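Report on the Visit to the Wultholm Surgical Skills Center

Submitted by Gleice Rocha, Office of Continuing Education

On 1st August, a delegation from the Gikeo Regional Hospital Association visited the Wultholm Surgical Skills Center at the invitation of its director, Hrvoje Bošković. The purpose of the visit was to review how suturing is taught to first-year residents, and to consider whether the Association should reserve places on the course that opens in February.

The delegation was received in the main building, where Mr. Bošković gave a short introduction to the center and its teaching calendar. The basic suturing course runs over 13 sessions. Residents begin with knots on cord fixed to a board, move on to foam pads, and then work on tissue. Attendance is recorded at every session, and a resident who misses more than two must join a later group.

The first stop was the supply room. Needles and thread are kept in shallow drawers, arranged by size and then by color of thread. Nikola Golob, who manages the stock, explained that the center changed its ordering system last year after several groups ran short of the finer threads. Packs are now signed out by the session leader and unused packs are returned the same day. The delegation found the room orderly and the labels easy to read. It was noted that the printed stock list on the door was out of date, and Mr. Golob undertook to replace it.

The group then proceeded to the open bench room, where 2 tables were in use. Fatos Trajkovski was leading a session on interrupted stitches. Residents were asked to place each stitch at an even distance from the last and to stop after every third one for review. Discussion at the tables was quiet and practical. One member of the delegation asked how much thread is used by a typical resident. Mr. Trajkovski replied that beginners tend to pull through far more than they need, and that the amount falls quickly once they learn to plan the length before starting.

After lunch in the Dudeck Room, the delegation attended the afternoon demonstration on tissue. The lights were lowered and questions were held until the end.

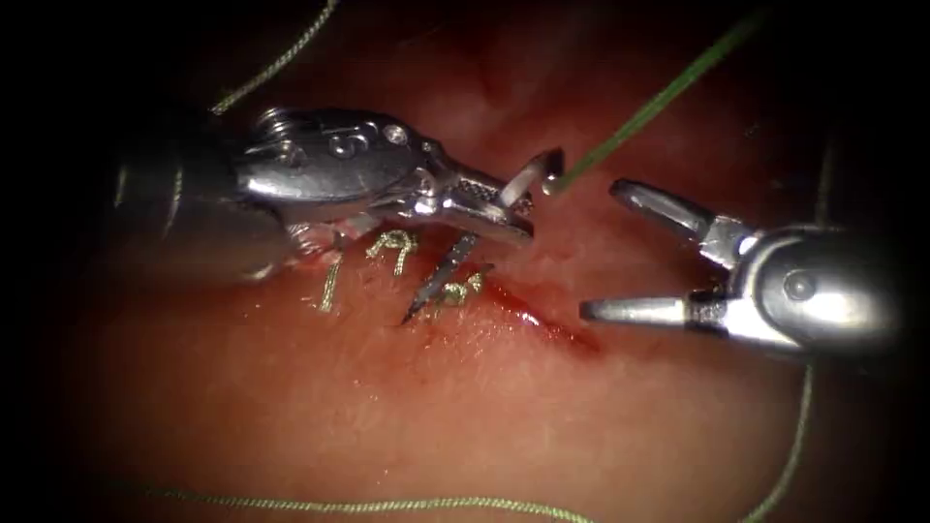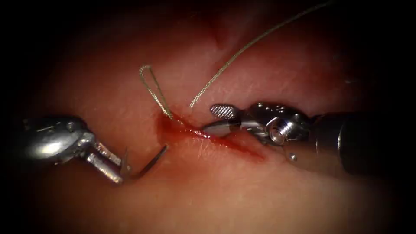
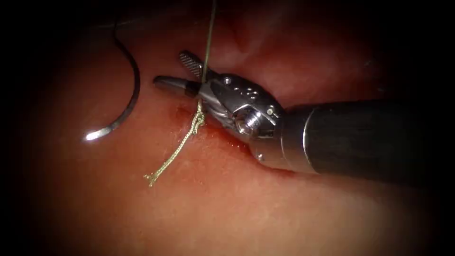
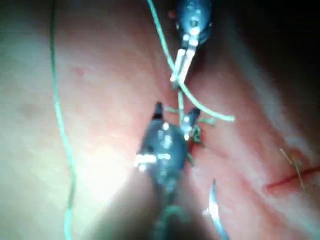 The discussion that followed dealt mainly with the spacing and tying of stitches, a subject on which the center has firm views. Fatos Vasić, senior instructor, teaches that a resident should be able to look back along a closed line and account for each knot in it. She referred to the three pale gold or tan stitches in the first view, side by side along a short line: one stands nearly upright with a small knot, the middle one curls over like a hook with two short tails, and the last is flatter and lies close to the surface. Residents are asked to describe differences of this kind in writing before they are given any comment by the instructor. Tail length is treated in the same way. The short green ends fanning out in the fourth view led to a useful exchange on how closely thread should be cut, and the center agreed to share its written guidance on this point.

Assessment is by portfolio. Each resident submits a log and a set of practice pieces, marked out of 100 by two instructors working separately. Where their marks differ widely, Ms. Vasić reads the log and sets the final mark. The delegation asked to see a completed log and was shown one with the name removed. The entries were brief, and several had been left blank toward the end of the course.

The delegation recommends that the Association reserve places for the February course, subject to confirmation of fees. It further recommends that the Ivanov campus library obtain a copy of the center's knot-tying handbook. Questions on travel and lodging remain open and will be taken up with Mr. Bošković's office by letter.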